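The woman who answers letters for a living

Ginidance occupies two rooms above a dry cleaner's, and the first thing its founder does when I arrive is apologise for the smell of other people's suits. The second is to hand me a complaint. It is four pages long, written in green biro, and concerns a kettle.

"Read the last paragraph," she says. "They always put what they want in the last paragraph. Three and a half pages of lid, and then he'd like someone to say sorry."

She has been writing replies to complaints since the small firms she used to keep the books for began asking her to do it on the side. Bookkeeping paid better. She gave it up anyway, on the grounds that numbers never wrote back. Ginidance now handles the angry post of 44 companies, most of them too small to have a department for it and too proud to say so. Evard, which makes garden furniture, was the first to sign up and remains the one she speaks of most fondly, in the way people speak of a difficult aunt.

"Evard's customers are wonderful," she says. "They've waited all winter to sit down. They're outdoors. They've invited people. And then there's a bolt missing. You can't write to someone in that condition and tell them their feedback is valued."

She has a low opinion of the word "feedback". She has a low opinion of a good many words, and keeps them on a sheet of paper taped inside a cupboard door, where I am allowed to look but not to copy. "Inconvenience" is there. So is "unfortunately", with a line under it, and "reach out", with two.

"Any inconvenience caused," she says, closing the cupboard. "Any! As if there might have been some lying about, and we can't be sure where it came from."

I ask what she writes instead.

"I write what happened. We forgot the bolt. It's in the post. You should have been sitting down by now and I'm sorry you aren't. That's a whole letter. People ring up to ask if it's genuine."

Her clients did not all take to this. Anasier, which sells bed linen, sent her first draft back with the word "liability" in the margin five times. She rang them and asked which court they expected to be hauled before over a pillowcase. They thought about it for a fortnight and then let her send it. The customer has since bought two more sets, although my host is careful to add that the customer may simply have needed two more sets.

"I don't claim to bring in money. There are people who'll show you a chart. I had a man up here with a chart. It went up, like they do."

Her own training was a term at a secretarial college and eleven years in the office of a bus company, which she regards as the finest education in human disappointment the country has to offer. A bus complaint, she explains, is never about the bus. It is about the job interview, or the hospital, or the sister who said you'd be late. She learned to look for the sister.

We stop for lunch, which is eaten at the desk with a letter about a stair carpet propped against the lamp. She reads the good lines out with her mouth full and doesn't consider this rude.
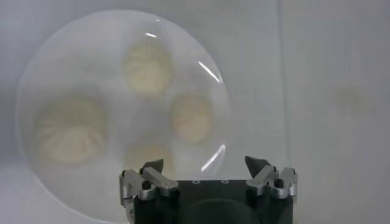
The ones that don't want an answer

After lunch she fetches a box file from the top of the cabinet. These are the letters she thinks of as finished already. The writer has had their say and would be rather put out to hear back.

"You still reply," she says. "But short. You're just shutting the gate after them."

Her favourite came to Halilović, a family firm that repairs clocks, from a customer whose mantel clock had been returned to him in perfect working order. He had lived with it wrong for thirty years and now found he was on time for everything. He hated it. He wanted no money and no repair. He wished it to be known.

What did she say to him?

"I said it was known."

She puts the lid back on the box. Downstairs the shop bell goes, and there is a raised voice, something about a lining. She tilts her head towards the floor and listens with what I can only call professional interest.

"He'll want to watch that," she says. "He's just said 'unfortunately'."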